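About Wirnby Baseball Club

We're a friendly baseball club playing out of Wirnby, and we love this game! We run 2 adult sides and a junior squad, with 285 members between them.

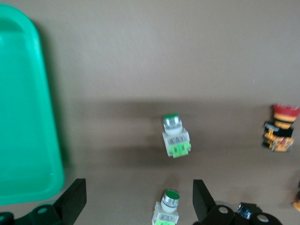

Most of us had never held a bat before we joined — plenty came over from cricket, and still swing like it. Our big summer date is the Skultard Cup in July, when we host Tirnavov for a weekend of doubleheaders.
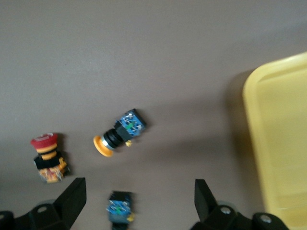
Page last changed: 26/04/2019

New players are welcome all season, and we can lend you a glove.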